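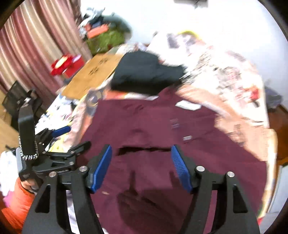 Kamala Pinto wrote under my last post that I'd got the night patrols all wrong, that the second lot never went out before one in the morning and that I must have been asleep if I heard them at eleven. Fair enough. I was going to answer in the comments but it got long so it's a post now. Quick one, I've got a bus at four.

So. Bevitz. For anyone new, small border town, the river is the line, the far bank is another country and you can hear their dogs. I stayed with my aunt's family there for most of February and wrote it up too fast.

What I said was that the customs patrol went past the house at eleven every night. What Kamala says is that the eleven o'clock truck is the water board. She grew up three doors down. I believe her. A diesel is a diesel when you're lying under two quilts. The one o'clock one I did hear, twice maybe, and took for a milk truck. So I had them backwards. Fixed in the old post.

But the bigger thing, the cigarettes. People asked.

It's mostly cigarettes. Was drugs for a while, years back, and everybody gets quiet if you bring that up at dinner. Now it's cartons, and phone parts, and a cough syrup you can't get on this side without a prescription. Comes over the river on inner tubes when the water is low. When the water is high it comes over the bridge in spare tires like anywhere else. My uncle says the price at the Rawat kiosk tells you how the month is going. If they're cheap, things are getting through. If he's out, somebody got caught.

While I was there somebody got caught. 197 cartons in a shed behind the brick yard. It was read out on the local radio between the weather and a wedding notice. No names. Everyone knew the name by lunch. By supper they knew which cousin had talked, or they'd decided which one, not the same thing.

The fine was 2750 and I heard three different opinions on whether that was a lot. My aunt thought it was a scandal. My uncle thought it was cheap. The man who sells eggs said it depended who was paying it, and then wouldn't say more and gave me a look and an extra egg.

What I didn't get into last time is the fence. They started it upstream at Rostent in 2000, and it's still just the one stretch, and it stops at a field. Just stops. There's a post with wire on one side and nothing on the other. Goats go round it. I walked up there with Indira Shetty, she wanted to see if the old ferry steps were still there (they are, very slippy, don't) and a guard came down to us and asked for papers. Young guy. Very polite. He wanted to know if we'd seen anyone with a boat. We hadn't. He asked if we had anything to eat. We had crackers. He took four.

That's the part I keep going back to. The post up there is two guards on, two sleeping, and a stove. He said they'd been promised a new radio. He said the camera on the mast works when it's dry. I'm probably not supposed to repeat that but the whole valley knows it, the kids know it.

Kamala's other point was that I made the town sound like everybody's in on it. I reread it and yeah, I did. Sorry. Most people are at work. There's the cannery, and the school, and a lot of people drive an hour each way to jobs that have nothing to do with the river. My cousin is in her third year of dental school and has never in her life carried so much as a lighter across. She was pretty mad at me about that post acutally.

And she's right that the searches fall on those people too. They stop the 104 bus at the bridge. Everybody off, bags open on the wall, rain or not. Forty minutes one time. An old lady had a cake in a tin for a christening and they put a knife in it. Nothing in it, it was a cake. She didn't say a word, just closed the lid. The guys with the inner tubes weren't on the bus, obviously.

A couple of people asked about going. You can go. Bring your passport even if you're only walking by the river, keep it on you, don't photograph the bridge or the hut. The guesthouse over the bakery is fine, hot water in the mornings only. Don't go down the ferry steps. If someone offers you cartons say no thank you and they'll leave you alone, they're not pushy.

Oh and Kareo, somebody asked is it the same place. No. Kareo is the village on the other side, the one with the dogs. I've never been over. My uncle has, in his twenties, he says the bread's better.

Will put up the bit about the ferry when I've typed up Indira's notes, her handwritting is terrible. Kamala, if I've got the brick yard wrong too, tell me, I'll change it. Bus.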